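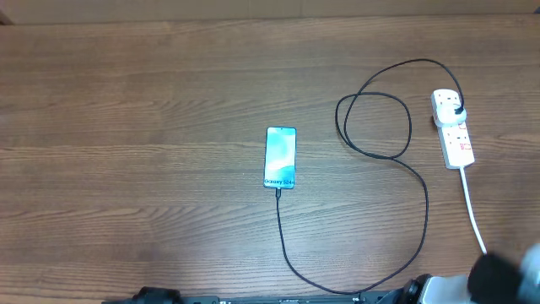
How do you get through the hour before a therapy appointment? I start with a new counselor at the clinic in Haltedton next week, my first one ever, and I'm already a mess over it. My last plan was to do the intake by phone, so I sat at the wooden table with my phone plugged in and face up in front of me, screen all lit up, and stared at it till my stomach hurt. Then I called and asked to switch to in person, and now I'm scared of that too! It's panic more than sadness with me (racing heart, tingly hands, sure I'm going to pass out). Do I tell her all that right away? And what if I freeze and can't talk?

Posted by windlow258

altness_gal
Oh I so get this. I froze at my first one and just handed over a note I'd typed up the night before, and she read it and asked me questions from there. Went fine! Put the racing heart and the tingly hands in yours, that's exactly what she'll want to know. For the hour before, I walk. Two laps of the block, slow, breathing out longer than I breathe in. I also skip coffee that morning, which I hate, but it makes a big difference for me. And if you've never told a regular doctor about the heart stuff, mention it to one too. Mine ran a couple of tests and it was a relief to have that checked off.

rusty2264
just go, you'll be fine

Haltedton Mom
I cried for most of my first visit and she just slid the tissues over. You can say "I don't know where to start" and they'll take it from there. Get there ten minutes early because the forms are long, and bring a list of any meds you take. Parking is behind the building, the lot out front is for the dentist.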